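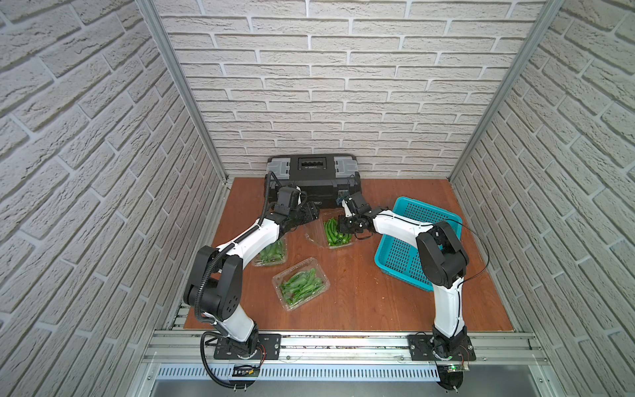 Clamshells on the floor of the cell, teal basket empty.

I spent most of February collecting teleoperated episodes for the produce task: open a clamshell, move what's in it to the basket, go on to the next one. The target was 200 usable episodes. I recorded 242 and threw out the rest, mostly for dropped frames in the Morsy logger and a few for bad driving on my part.
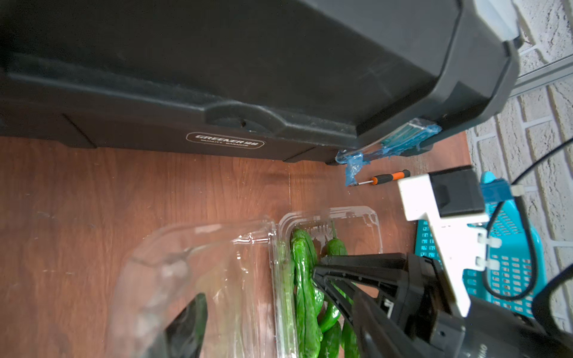

Operator habits end up in the data. Mererid Kneath drives with short corrections and long pauses, and I drive faster and overshoot. Depth is the weak point for both of us. With a fingertip hovering over the pile and the clear lid folded out to the left, the wrist view gives you very little to judge the lid's height by, so we both slowed down there. I now trim any pause longer than 722 ms before training. 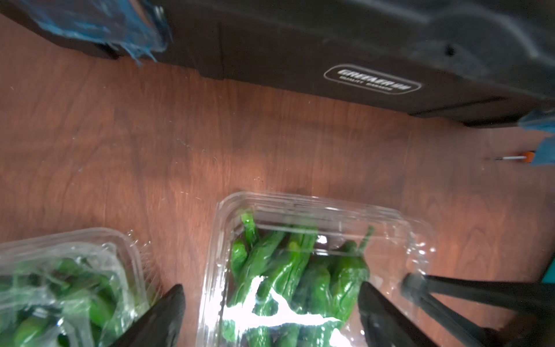
Leader arm settings

The Vulden leaders ship with gravity compensation off. Turn it on. Without it my wrist sagged after ten minutes and the follower grippers drifted low on approach. I also cut the gripper gain, as full squeeze on the trigger was flattening the clamshell rims.
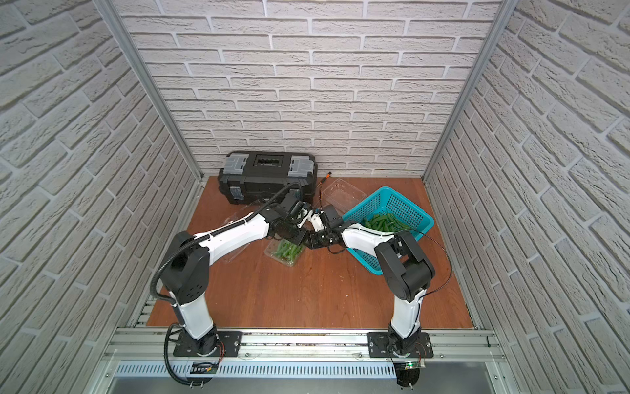

I left the arm gains alone. The first policy ran for 3000 steps as a smoke test, enough to check that actions and camera timestamps line up – they were one tick off on the right arm. That's fixed in the Wimo config now, and the full run starts once I've relabeled the older episodes.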